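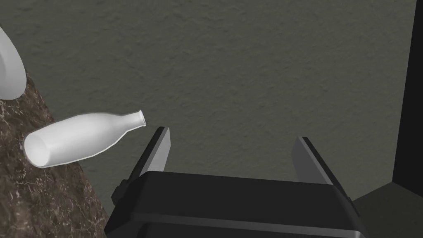 Sunday, a bit after 4 pm, sim bench

Kettle's on and the building is quiet, so I'm going to write this up properly for once, mostly for Desta, who asked me on the phone whether the tidying task is any good yet and got a very rambling answer. This will be rambling too, but at least she can skim it!

So, the bottle. Clearing a table sounds like the most ordinary chore in the world, and I suppose that's why we picked it back in January, when we were all feeling brave. The bowl-type things went better than I expected. The white bottle lying on its side is where I've spent most of my weekend. It has that narrow neck and then the shoulder where it swells out, and the planner loves the neck (of course it does, the neck fits between the fingers from nearly any direction). But pick up a lying bottle by the neck and all the weight is hanging out past the fingers, and down goes the base. Tapio calls this the soup ladle grip. He has a point, though I'd like to see him write a better scoring term before lunch.

What I tried today: I moved the preferred grasp down past the shoulder onto the body, and asked for the open jaws to come in square across the bottle's long axis, from above. Approach height left alone. Friction left alone too, as I've been burned before by changing friction and then congratulating myself for a week. The Grovell settings from the last round are still loaded, in case anybody goes looking for why the finger speed is so low.

Total for the overnight batch was 1,694 attempts, all with the bottle on its side, heading shuffled each time. I haven't gone through them the way I should. I watched a handful with my tea, and the body grasps looked calmer to me, less swinging on the lift. That is an impression and please don't put it in a slide. The ones I didn't like were where the bottle pointed nearly straight at the gripper and the wrist had to turn a long way to get across it. Twice it gave up turning and went for the neck again, like a dog going back to the wrong door.

The other thing that bothers me is the big white dish. White bottle, white dish, and that busy brown marble under both of them. I had a suspicion that the segmentation was joining the two when the bottle rolled close, so I turned on the mask overlay for a few runs, and yes, in two of them the mask ran right across from one to the other. Need to find out if that is the Prustel model or my cropping. I'd bet on my cropping, sadly.

Now, Desta's actual question, would I let it clear my kitchen table? No, not with anything on it I cared about. I'd let it have the plastic cups, and I'd stand there with a towel. A person picks up a tipped-over bottle while talking about something else entirely, and we have spent weeks getting the fingers to the correct side of it. Still, I'm fonder of this task than I was in the winter. The failures are starting to look like clumsiness, where before they looked like nonsense, and clumsiness I know how to work on.

To do:
Sort the batch by heading and get real numbers
Cap the wrist turn, or let the arm come in from the other side
Rerun the mask check with the old crop
Same bottle on the plain Asfaw tabletop, to see if the marble matters
Ask Tapio where he put the heavier bottle model

Leaving the machine running on the second item tonight. Please don't restart it, Tapio, I know you're in before me.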